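Okay, so a few of you asked what I make of the Brustholm ceasefire news. I covered that border for a while and I still talk to people there most weeks, so let me try. Long thread, sorry!

1/ The short version: two armed groups, one road, and a town (Temeo) stuck right in the middle of it. The truce signed in September was supposed to open the road to aid trucks. It did, for a bit. Then the shelling near the bridge started up again.

2/ The army says it lost nobody last week and that 46 fighters were killed. The fighters say the number is way lower. I can't confirm either one, and neither can anybody posting those maps with the red arrows. Please be careful what you share.

3/ What I do trust is the clinic in Hailu. They keep a paper log, by hand, every patient, every day. They treated 82 people in four days. A lot of them were hit by glass, from windows blowing in while they were asleep.

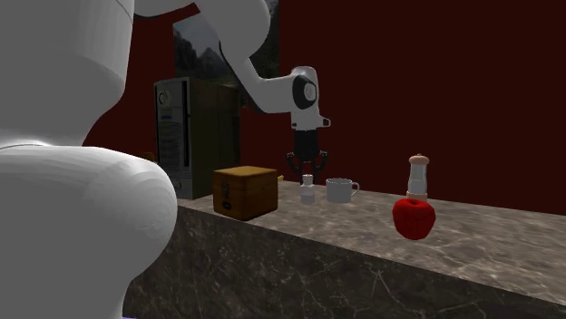

4/ Hailu normally sees maybe a third of that. They ran short of clean dressings on the second night and borrowed some from a vet down the street (the vet got paid back in diesel, which tells you a lot about what money is worth there right now).

5/ Now the road. A convoy finally got through on Friday with flour, blankets and over 200 water filters. Great! But it was stopped at three checkpoints run by three different commanders, and every one of them wanted to see a different piece of paper.

6/ This is the part I wish got more airtime. The big offensive everyone is predicting may or may not come. The checkpoints are there today, and they decide who eats.

7/ Someone asked about Plirine. It's the old cement works north of town, and yes, families are sleeping in it. 300 people at last count, mostly from the villages along the river. The roof is solid, the toilets are a mess, and there's one tap.

8/ Will the truce hold? I've been wrong about this place twice so I'm not going to guess. The two sides are meant to meet again this week, and the last I heard they were still arguing over which side of the bridge to do it on.

9/ I'll add to this when I hear back from the clinic. Phones have been down there since last night. Replies are open but I'm on dinner duty, so I'll be slow.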